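Home Handling > Soft Goods > Hand Tools & Grippers

Brokico Two-Finger Hand Gripper, Laundry and Linen Set

The Brokico is a hand-held gripper for recording household and stockroom work, so that the same motions can later be tried on an arm. The set comes with the gripper, 2 pairs of finger pads, a wrist strap and a carrying case. It weighs 600 grams and runs for 5 hours on a charge.

Most people who ask us about it want to know whether a machine can put the laundry away yet. Our answer is partly. Picking up a folded item and setting it on a shelf goes well on most days. Folding a fitted sheet does not. Bagged textiles fall in between, as clear plastic slides under the pads and is hard for a vision system to pick out.

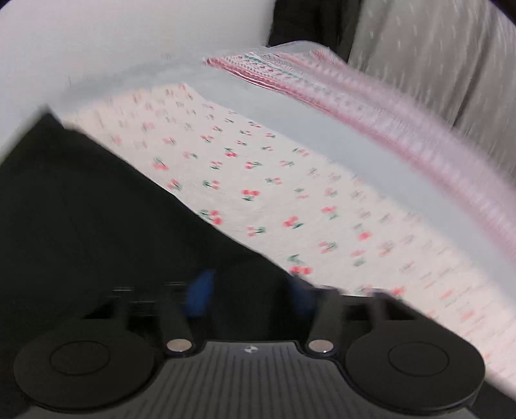
Adhiambo Kaijage ran our bag trials at the Skenelham workshop in April. A person using the gripper could move 8 bags from table to shelf without a drop. The arm, working from those recordings, managed 5 and needed help with the rest. Thin bags with a lot of air in them gave the most trouble. Press the air out first if you can.

For shop floors, the Rweyemamu mounting plate fits the same pads to a fixed arm. It is sold separately. We do not recommend it for unattended work with soft goods at this time.

Spare pads ship every Thursday. For bulk orders, ask for Gladys Rashidi.

Contact | Shipping & Returns | © Vusasside Supply | Back to top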